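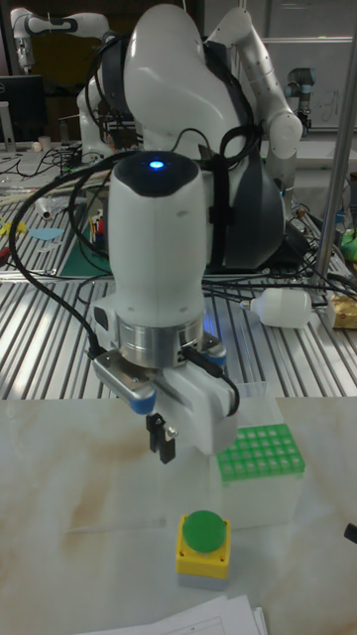
Reto Kaufmann wrote:
I don't agree that the cable is undersized. A boom lead on a track saw fails at the fixed point, whatever the conductor size. Check the last hand's width before the first tie and you will find the break.

Re: Extension lead keeps failing on overhead boom
Posted by: hoklam_liao

I cut the jacket open last night. Reto is right about the location. The outer is fine, but the blue core has broken strands exactly under the zip tie at the pivot. The vacuum hose next to it shows no wear at all.

For those who asked, the boom is steel tube, the saw lead is the original rubber one, and the extension is a Trestar PVC lead. It has lasted one summer and died in September, same as the previous one.

Re: Extension lead keeps failing on overhead boom
Posted by: Pacita Catacutan

PVC is the wrong jacket for this. It stiffens in an unheated garage and takes a set wherever you tie it. Buy rubber. Kotetti sells a 5 metre rubber lead and it stays soft through the winter. I would change that first and leave the ties alone.

Re: Extension lead keeps failing on overhead boom
Posted by: Reto Kaufmann

Rubber will last longer and then break in the same place. A zip tie has a hard edge and no give. Pull it tight enough to stop the cable sliding and it is already crushing the jacket. Change the fixing first.

Re: Extension lead keeps failing on overhead boom
Posted by: Andri Bachmann

Both of you are describing the same fault. Bending is harmless if it is spread over enough length. A tie right at the pivot puts all of it into one spot. 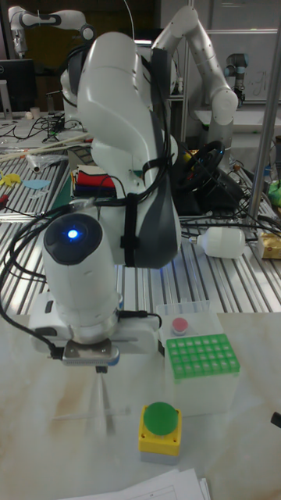
Fixing points on a boom should sit on the straight sections, well clear of the pivot, with spare cable left between them. Zip ties are fine for a lead that never moves. For one that does, use a wide soft strap and do it up by hand. The black one wrapped around the white link in the photo holds some of the cables against the body, and the bundle still has a loop hanging down the left side. I would copy that on a saw boom, with a bit less loop so it clears your head.

Re: Extension lead keeps failing on overhead boom
Posted by: Pacita Catacutan

A hanging loop over a saw is a snag hazard. I would sooner replace a lead every two years than have one catch on the end of a board.

Re: Extension lead keeps failing on overhead boom
Posted by: Andri Bachmann

Fair point if the loop hangs below the boom. Run it above the tube and it stays out of the way. Mine was done like this:

1. Unplug everything and cut off all the old ties. Throw out any lead with a flat spot in the jacket.

2. Swing the boom to both ends of its travel and mark where the cable is tightest.

3. Put one strap on each side of the pivot, on the straight tube. Leave enough slack that the cable stays loose at the tight end.
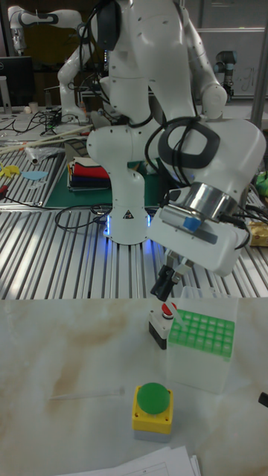 4. Strap the hose separately. It is stiffer than the lead, and if the two are bundled it will drag the lead along with it.

5. Swing the boom through its full travel a few times and look for twist. If the cable winds up, take the straps off, let it unroll and start again.

Re: Extension lead keeps failing on overhead boom
Posted by: illia_k

Has anyone tried the Romaniuk spring balancer? It is $169 and takes the slack up by itself.

Re: Extension lead keeps failing on overhead boom
Posted by: Reto Kaufmann

Yes. It keeps constant tension on the cable, and I don't want that on a flexing lead. Good for hanging an air line. I sent mine back.

Re: Extension lead keeps failing on overhead boom
Posted by: hoklam_liao

Ordered the rubber lead and a roll of soft strap — so everybody gets their way. Fixing points will go on the straight tube, loop above. I still have to work out the hose, as the clips that came with it only fit the old boom.

Re: Extension lead keeps failing on overhead boom
Posted by: Pacita Catacutan

What is the outside diameter of the hose?

Re: Extension lead keeps failing on overhead boom
Posted by: hoklam_liao

48 mm over the ribs.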